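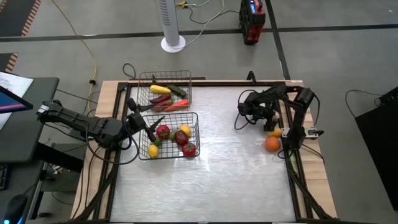 Brotholm, Tuesday, May 24, 2016

Play food is the name for toy versions of things people eat, made for children to cook, serve and sell to one another. I've been writing this entry on and off since March, and I keep adding to it, so forgive the lumps.

The oldest kinds were probably never sold at all. Kids have always made pies out of mud and soup out of leaves, and I'd count that as play food even if a museum wouldn't. Dollhouse makers later turned out tiny hams and loaves in plaster, usually glued to the plate (which drove me up the wall as a child — what good is a ham you can't serve?). Then came painted wood, tin cans with paper labels, and after that plastic, which took over the toy kitchen and never really gave it back.

Fruits and vegetables are the backbone of any set. They have simple shapes and strong colors, and a two-year-old can tell a banana from a carrot long before she can say either one. Meat is harder. I own a pork chop that every visitor takes for a slipper.

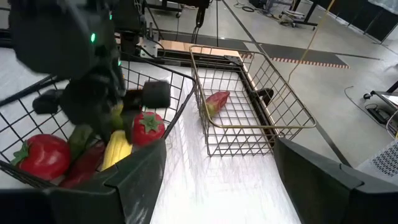

Then there's the cutting kind, where each piece comes in halves held together with a hook-and-loop dot or a magnet, and you saw through it with a blunt knife. It makes a lovely crunch! My friend Modupe Uzor ran the toy library on Castel Street for nine years and she says the halves go missing faster than anything else on her shelves. Her catalog listed 113 pieces of play food at its peak, and 25 of those were half of something.

Felt food is the homemade branch of the family. People sew ravioli, fried eggs, whole lettuces leaf by leaf, and trade the patterns. It's soft, it's quiet when thrown, and it gets grubby in no time. Crocheted food belongs here too, though crochet people will tell you it's a separate thing and I'm not going to argue with them.

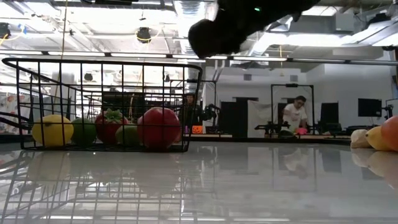

Toy fruit in a wire basket, with a tomato in the middle of the row.

Size is a sore spot with collectors. Some makers go for life size, others shrink everything to fit a small hand, and a mixed set ends up with grapes as big as the chicken. The Okoro sets I grew up with were all one scale, and the later Jovis ones weren't, and I still sort mine into separate boxes.

For cleaning, plastic can go in warm soapy water. Wood should only be wiped with a damp cloth and left out to dry. Check hollow pieces for a seam hole first, as they fill up and dribble for days.

See also: toy kitchens, playing store, wax fruit.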